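Kinadlow College Alumni Association

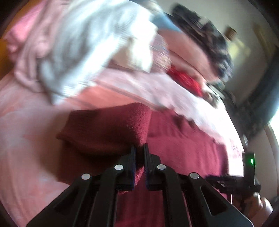

A folded maroon towel on a bed.

The Kinadlow College Alumni Association is the membership body for former students of Kinadlow College, a private four-year college in the town of Tolteo. It keeps the graduate directory, runs regional chapters, and organizes the annual homecoming weekend in October. Membership is open to anyone who completed at least two semesters at the college, whether or not they received a degree.

History

The association grew out of a letter-writing circle formed by members of an early graduating class. The circle collected news of marriages, jobs, and changes of address and mailed it out once a year as a printed sheet. The college took over the printing costs after a few years and gave the group a room in Kapoor Hall, where its office remains. A written constitution followed, along with a small annual fee. The fee was later dropped, and the office is now paid for out of the college's general budget.

Chapters

The association has 6 regional chapters. Each elects its own chair for a term of 4 years and must hold at least one open event every year. The Tolteo chapter is the oldest and the largest. Chapters may raise their own money, but scholarship funds are held by the central office.

Activities

Homecoming includes a Friday dinner, campus tours, class reunions, and a soccer match between graduates and current students. Dormitory rooms are made available to visiting graduates during the weekend, with bed linen and towels supplied by the college. Overnight places are limited to 235 and are assigned in the order in which requests arrive.

A mentoring program pairs final-year students with graduates working in law, nursing, teaching, and accounting. Pairs are expected to speak once a month during the school year. The association also awards a yearly grant of $3000 to a student whose parent or grandparent attended the college.

Publications

The printed sheet became a magazine, Dotico, issued in spring and fall. It carries class notes, obituaries, and short profiles of graduates. Back issues are kept in the college library and can be read there on request.

See also

Kinadlow College
Kapoor Hall
Tolteo

Page last edited 2018-10-25 | Contact | Copyright and reuse | Back to top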